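Ticket: Label printer skips every second label
Product: Sutow label printer, desktop model
Status: Open
Opened: Jan 9, 2022

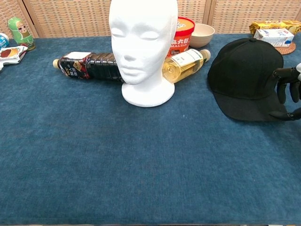
Shop table, foam head and bottle on the blue cloth

Hello, I write again about the printer in our Plesten shop. We sell hats and some groceries. Since the last update it prints one label, then feeds one blank, then prints again. From a roll of 200 labels I get only half.

What I tried already:
- Cleaned the sensor with a dry cloth. No change.
- Ran the calibration 3 times. After the second time it was good for 80 labels, then the same problem came back.
- Changed the roll from Duan to Luvov. Both have the same gap of 2 mm.
- Installed the old driver from October. The computer refuses it and says a newer version is present.

The self-test page prints correctly, so I think the fault is in the driver -- but I am not sure.

Update, same day: I set the media type to "gap" by hand. After restart it goes back to "continuous". Please tell me where this setting is saved.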